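The divider incident, or why I now own an opinion about joint limits

The fault came in at 7 in the morning, which I know because that's when my phone went off next to the coffee maker. I had left the bin-picking loop running overnight at the Grarstead shop, against the advice of Ľudovít Malý, who thinks that any robot left alone after dinner is planning something.

What the log said was "external force exceeded, axis 5." What it meant was that the gripper had gone down for an item near the back wall of the bin, decided the item was somewhat behind the sheet metal divider, and tried to reach it by the direct route. The divider held. The arm stopped, as it's supposed to, and then sat there leaning on the metal like a guy waiting for a bus until I showed up.

Some background for anyone who came in through the bike posts. We're testing a picking program called Bumance, and the job is simple to say out loud: take junk out of a bin, one thing at a time, without breaking the junk, the bin or the robot. It had made 930 pick attempts by the time it faulted. I was proud of that number for as long as it took me to read the next line of the log.

My first theory was the camera. Everybody's first theory is the camera. I wiped the lens, reran the calibration and got the same answer as last month, to a fraction of a millimeter. My second theory was that the bin had crept across the table overnight, so I measured it against my pencil marks. It had moved 8 millimeters at one corner. I would like to say I found this quickly, but I spent most of the morning blaming software written by people I like.

So the program had a map of the bin, the map had a wall in it, and the real wall was now a little closer than the map one. Every time the gripper worked near the divider it was shaving the margin thinner. Then it went for something tucked right against the base, and there was no margin left.
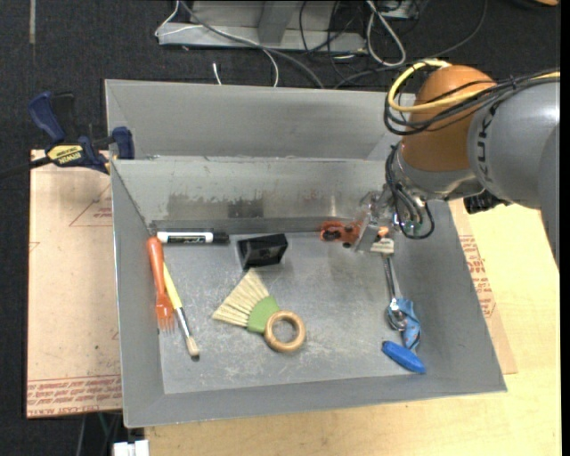

The fix was embarrassing in the way that fixes usually are. I squared everything up, checked the clamps and taught the bin position again from scratch. Then I added a slow touch-off against the wall at the start of every run, so the program finds out where the metal is before it commits to anything. If the wall isn't where it should be, the run doesn't start. Ľudovít asked why we hadn't done that in the first place – a fair question, and I went to get more coffee.

I also turned the contact force limit down. The old setting came over with a config file from the Brabec job, where the parts were heavy castings and a firm shove was part of the plan. For a plastic fork it's a bit much.

The gripper came out of it with one bent finger bracket. The spare is coming from the supplier in Grikville, who quoted me 7 working days and sounded pleased about it. Until then I've straightened the old one in the vise, and I'm only running the thing while I'm in the room.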